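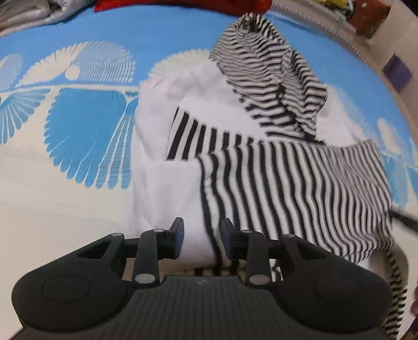
Figure 3. View from the wrist camera of the hand-held gripper over a bed, fingers open, with a striped garment on a patterned sheet.

4.2 Garments on Busy Backgrounds

Our first round of demonstrations was recorded on a plain gray table, and the policy trained on it did very well on plain gray tables. People, inconveniently, leave their clothes on beds. For the second round, Afiq Simanjuntak and Ehsan Vahidi took the hand-held gripper into 8 homes and recorded 745 demonstrations of picking up a single garment. The residents were asked not to tidy up, a request that met with no resistance.

Figure 3 shows the kind of view that gave us the most trouble. The stripes bend wherever the cloth bunches, and the wide-angle lens bends everything else. Our segmentation baseline, Trellex, treated folds in a striped garment as separate objects, and on one patterned sheet it proposed 24 of them. White cloth lying under a garment was often merged with the sheet.

We therefore dropped the segmentation step and trained the policy directly on wrist images, with finger opening as an added input. Each held-out garment was attempted 20 times. The new policy grasped striped garments in over half of its attempts, compared with 8 successes for the best baseline on its best garment. Most remaining failures were confident, well-executed grasps of the bedsheet.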